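## 4. Planning the purchase

I'll own up to it right away: when Mireille Royer and I started this part of the study, we thought we'd be comparing price tags. We had quotes from Tarkeo and Clendov on the desk, a ceiling of $3453 for the grippers, and a simulated home to try things out in before we spent a cent. Simulation time was cheap for us (the lab already had the machines), so we went a bit wild with it and ran kitchen jobs for most of May.

What we wanted was a shopping list built from the work itself. Small things near plates, long things near walls, that kind of clutter. Figure 4 gives both views, (a) up close at a pink cube between the fingers and (b) with both arms out over the room. 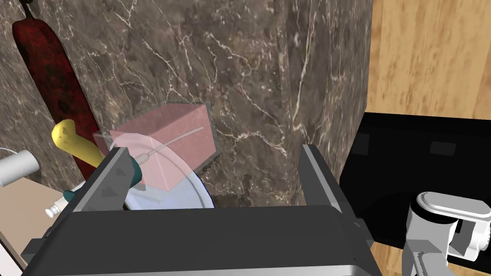

### 4.1 What the close-up work did to our budget

It moved money from arms to fingers! We'd set aside $2000 for a longer reach and hardly anything for spare fingertips, and after a few weeks of fussing over tight spots we swapped those lines around. Finger width mattered a lot more to us than I'd have guessed, and the Clendov quote only offered one width. Mireille had said so back at the start, and I hadn't listened.

Reach still counts, of course. With the kitchen island out in the room and a plate, a rolling pin and other small items on top, we had to think about where a base would park and how far each arm would need to stretch from there. We priced that part separately, and I'd tell anyone else to do the same, as vendors love to fold it into one friendly number.

**Figure 4.** Simulated home used for planning: (a) gripper close-up; (b) two-arm view with the island.

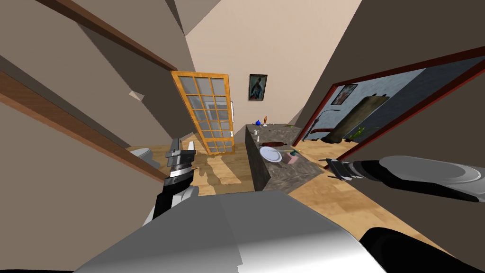
Should a small lab buy both arms at once?

We'd start with one, then add the second after 6 months if the jobs on your list really call for two hands.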